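Fórum Casa & Obras » Paredes e revestimentos » Papel de parede com padrão forte em divisão pequena: alguém se arrependeu?

marta_obras
07/12/2022
Boa tarde a todos. Tenho um escritório pequeno, quadrado, com uma janela virada a norte, e o meu marido meteu na cabeça que vamos forrar três paredes com um papel às ondas, daqueles muito anos setenta. O modelo chama-se Nelthorpe e é da Okeke. Na loja disseram-nos que "o padrão grande aumenta o espaço". Eu desconfio muito desta frase, até porque quem a disse vende ao rolo.
O orçamento fala em 16 rolos e parece-me muito. Alguém viveu com uma coisa destas mais do que um verão?

rui.estuque
Essa do padrão que aumenta o espaço ouço-a há anos e ainda estou para ver a divisão que cresceu. O que acontece é que a pessoa deixa de reparar nos cantos, e há quem chame a isso amplitude. Eu chamo-lhe não saber onde acaba a parede.
Quanto aos rolos: qual é o rapport? Com repetição grande, o desperdício é a sério. Sem esse número, qualquer orçamento é conversa.

marta_obras
O rapport é de 85 cm, segundo a etiqueta. Ninguém na loja mo explicou, tive de ir eu à procura.

Zaid Abou Jaoude
Discordo do Rui, e tenho um Perik na casa de banho de serviço desde março. Não ficou maior, de acordo, mas ficou com graça, e antes era um cubículo branco onde ninguém queria entrar. Às vezes parece-me que neste fórum só se aprova o que for cor de areia.
Deixo uma foto com um padrão deste género em três lados, com coral, lavanda, azul e uns bocadinhos de amarelo. Reparem que os cestos de rede preta se aguentam bem contra aquilo tudo.
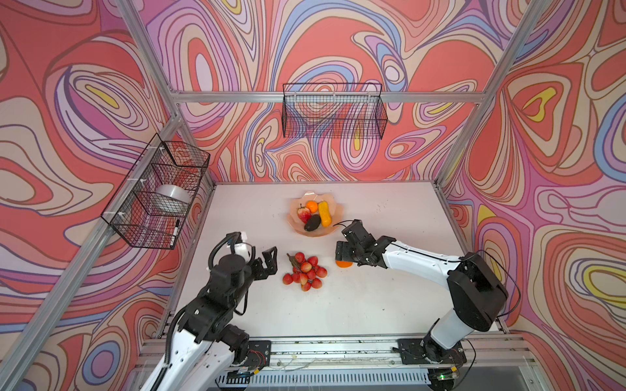

Re: Papel de parede com padrão forte em divisão pequena

rui.estuque
Zaid, o tampo é branco e é o que salva o conjunto. Ponham lá uma secretária de nogueira com papéis em cima e depois falamos. E uma casa de banho de serviço não serve de comparação: passam-se lá minutos. A Marta vai passar lá o dia de trabalho, com um ecrã à frente e as ondas a mexerem-se pelo canto do olho.

ffion_h
Sou a Ffion Harries, galesa, a viver em Viseu, desculpem o português. Tive um escritório assim durante 8 meses e tirei tudo. O primeiro mês foi uma maravilha. Depois comecei a fazer as videochamadas na cozinha porque os clientes comentavam sempre a parede, e eu já não tinha paciência para responder.
O pior foi arrancar. Era vinílico, a camada de cima saiu bem e o papel de baixo ficou agarrado ao estuque como se fosse parte da casa. Perguntem sempre como sai, antes de perguntarem como se cola.

Zaid Abou Jaoude
Isso é preparação mal feita, Ffion, sem ofensa. Com primário decente e papel de base TNT sai em folhas inteiras.

ffion_h
O aplicador também jurou que tinha posto primário. Eu não estava lá para ver.

tia_lena
O da Fusdale que pus no corredor também era "TNT, sai inteiro". Saiu inteiro, sim senhora, com a tinta atrás. Desde então não acredito em nada que venha escrito na embalagem.
Marta, peça uma amostra grande, não o quadradinho do catálogo. Cole-a com fita na parede e deixe-a lá, de dia e com a luz acesa à noite. Com janela a norte o salmão pode ficar cor de fiambre.

marta_obras
Pedi a amostra grande. Cobram 15 euros e descontam se comprarmos, o que já me cheira a truque, mas pronto. E se fosse só uma parede, a de trás da secretária? O meu marido diz que uma parede só é "medo de decidir".

rui.estuque
É medo de gastar dinheiro em rolos, e é um medo saudável. Uma parede, de preferência nas costas de quem trabalha. Se correr mal, pinta-se uma.

Zaid Abou Jaoude
Continuo a achar que uma parede só parece uma amostra de loja — ou se faz ou não se faz. Mas concordo com a tia_lena quanto à luz. E confirma se os rolos são todos do mesmo lote, que nos azuis a diferença nota-se logo na emenda.

marta_obras
O orçamento não fala em lote nenhum. Vou ligar para lá amanhã e perguntar também pelo desperdício com os 85 de repetição. Quando a amostra chegar, colo-a e volto cá com o veredicto do casal.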